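Keeping Feet Warm and Dry: A Conversation with Eglė Ramanauskas
Community Health Bulletin, Rurnport District

The District's foot health program enters its second year in September. Eglė Ramanauskas, who coordinates the service from the Skamow Street clinic, met with the Bulletin to discuss what residents ask about most often and where the program is headed.

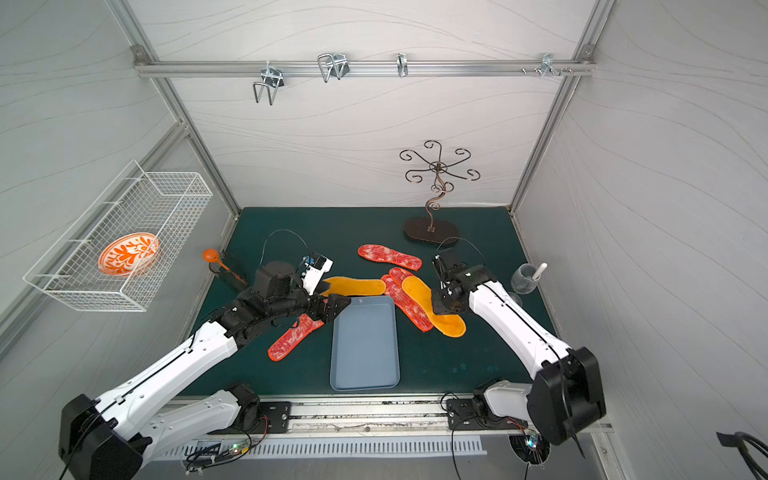
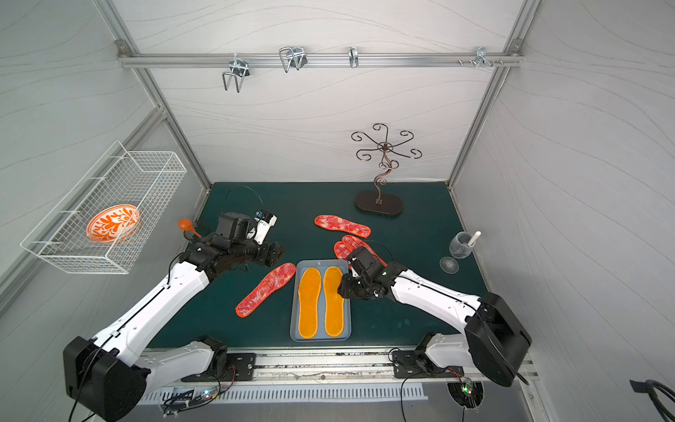
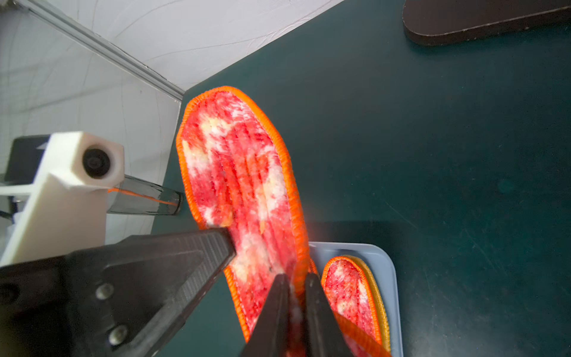
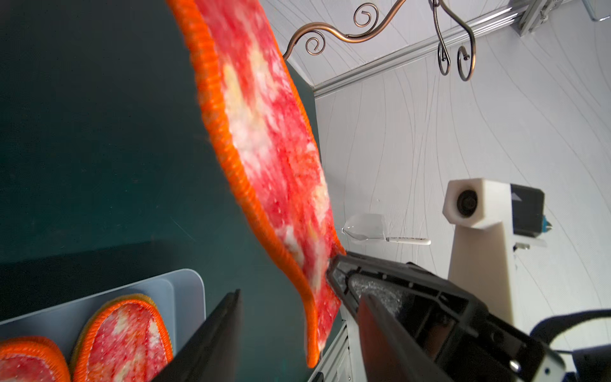 Last two pictures: a plush pad in red and cream-white with an orange border.

Ms. Ramanauskas trained as a nurse and spent 19 years in home care before taking up her present position. Much of that work, she said, took place in kitchens and front halls, where she learned to look at the shoes by the door.

"People will tell you their feet are fine, and then you see a boot with the heel worn down to nothing on one side," she said. "The boot is the better witness."

The program saw 300 residents in its first year. Most were over the age of 61, although the clinic has lately received more inquiries from younger people who stand all day at work, including employees of the Hutsuliak bakery and the warehouse beside it.

Asked what she tells them, Ms. Ramanauskas began with socks. She recommends changing them at midday if they are damp, and keeping a second pair at work. Insoles should come out of the shoe every night and be left to air away from the heater. "A hot radiator will curl them," she said. "The back of a chair is good enough."

On fit, she was more particular. Feet should be measured late in the day, standing, and both of them. Many adults rely on a size they were given in their twenties, and she has met clients wearing shoes a full size too short. A thick insole put into a shoe that is already snug makes matters worse, she noted, and the shoe should be tried on again with the insole in place.

Severyn Demchenko, a retired postal carrier who attends the Thursday sessions, joined part of the conversation. He walked a rural route for most of his career and admitted that he had ignored a sore heel for two winters. "I thought it came with the job," he said. "Eglė asked me how old my boots were and I could not answer her."

The clinic does not sell footwear, and staff do not endorse particular makers. Residents with diabetes or reduced feeling in the feet are asked to call before buying anything — an appointment can usually be arranged within the week.

Funding remains a concern. The present grant of $3435 covers supplies only, and a request for additional nursing hours has gone to the District. Ms. Ramanauskas would like to offer evening sessions and a monthly visit to Skaliteo, where there is no bus after supper.

"I would sooner go to them," she said. "It is a long way to come on bad feet."

Residents may book by telephone or at the front desk. Please bring the shoes you wear most often.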